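The Umbrella Run

Codix said the fault was fixed. Nusrat Baloch had read that in August, too, when the gripper shut on a trainee's thumb and the log called it a completed task.

"It lets go now," said Karim. "Every time."

"Every time you've watched."

He pointed at the coat rack, the gray cap, the black umbrella.
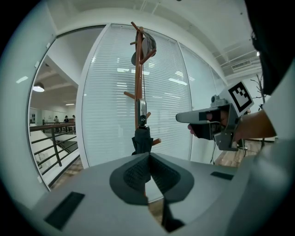
Run 30

The pads closed on the fabric. Karim said release - then said it again, louder.

Nusrat wrote down the time and went to find the plug.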